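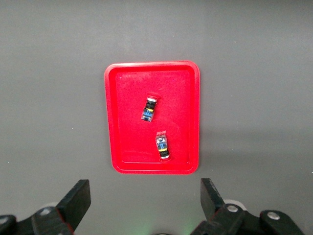 Luvola has started building a library of handling examples that will teach its robot arms to pick up small electrical parts and put them where they belong. The work is being done at the company's workshop in Fulville, with parts and practical advice from the panel builder Saxena, and the finished collection will be known as Furis. Most of the recordings so far deal with small cylindrical components of the sort that go into control panels. Two of them lying in a red tray, pointing opposite ways, make a better exercise than you might expect: one has its silver cap towards the top of the tray and the other has its silver base towards the bottom, so an arm that only knows how to pick up the first will get the second the wrong way round.

FULVILLE, 16 June 2026

Furis will hold 2,000 recorded examples when the first stage closes in November. The team has 800 of them in hand already, and we are delighted with how they look. Each one is a complete attempt at a short job, from the moment the arm starts to move until the part has been set down, with the view from the wrist camera stored next to the position of every joint and the opening of the gripper.

A person guides the arm through every example. The operator sits at the side of the bench and moves a lightweight handset, and the arm copies the movement. It takes a bit of practice (the first afternoon is mostly spent learning how slowly to go), but people get the feel of it quickly, and several of our assembly staff have become very good indeed. They know how these parts like to be held. An engineer writing rules at a desk would probably not think to come in at a slant so that the fingers close across the body and leave the terminals alone. Somebody who has wired panels for years does it without thinking, and that is exactly the sort of habit we want the system to pick up.

Why small parts?

Saxena builds control panels in short runs. One order may call for 40 panels, the next for a single one with a layout that will never be used again. Fixed machinery does not suit that kind of work, and so a great deal of time goes on sorting and laying out components by hand before any wiring can begin. It is fiddly, and it is the part of the day that Saxena's staff told us they would most happily hand over.

The components themselves are a good test. They have shiny ends that catch the light, ribbed middles, and a square end with contacts that should not be squeezed. They roll. Laid on their sides they can point in any direction, and the arm has to decide which end is which before it closes its fingers. A learning system needs to meet all of that many times over, in slightly different forms, before it can be trusted with a part it has not been shown.

How the examples are gathered

Every session begins with a card drawn from a shuffled pack. The card tells the operator how many parts to lay out, roughly where in the tray they should go and what is to be done with them. Some cards ask for a part to be lifted and turned to face the other way. Others ask for it to be moved out of the tray altogether, or for the two parts to be lined up side by side. We brought in the cards after an early week of recording in which, without meaning to, all of us had been putting the parts down in much the same place. The system trained on that week's work was excellent at the middle of the tray and hopeless everywhere else!

A session lasts 90 minutes, with a break in the middle, and operators swap over at the end of it. We keep the sessions short on purpose. Tired hands make hurried movements, and the arm learns those too.

Attempts that go wrong are kept. If a part slips and the operator recovers it, the whole thing stays in the library with a note saying what happened, and those notes are proving to be some of the most useful pages we have. If the part is dropped and the attempt has to be stopped, that is kept as well, in a separate group, so that the system can be tested on telling a good grip from a poor one.

Once a batch is complete, a second member of the team watches it through and checks that the written instruction matches what the arm did. Batches with unclear instructions go back to be reworded. It is slow going, and we would not want to skip it.

What comes next

The second stage of recording will bring in more kinds of component, including terminal blocks and cable glands, and trays of other colours and depths. We also plan to change the lighting from session to session, as shiny metal looks quite different under a window and under a lamp. Saxena will then set up an arm on one of its own benches and collect examples there, among the normal business of the workshop.

A portion of Furis will be shared with colleges and small firms working on similar problems. We are still settling the terms and will publish them, along with the instruction cards and our notes on running a session, when the first stage is finished.

Recording continues in Fulville throughout the summer.

About Luvola

Luvola makes robot arms and software for small workshops. The company is based in Fulville, where it designs, assembles and tests its equipment.

About Saxena

Saxena designs and builds control panels to order for pumping, ventilation and food processing equipment.

Notes to editors

Furis is the name of the collection of examples only. It is not a product and is not for sale.

Visits to see a recording session can be arranged through the Luvola press office.

ENDS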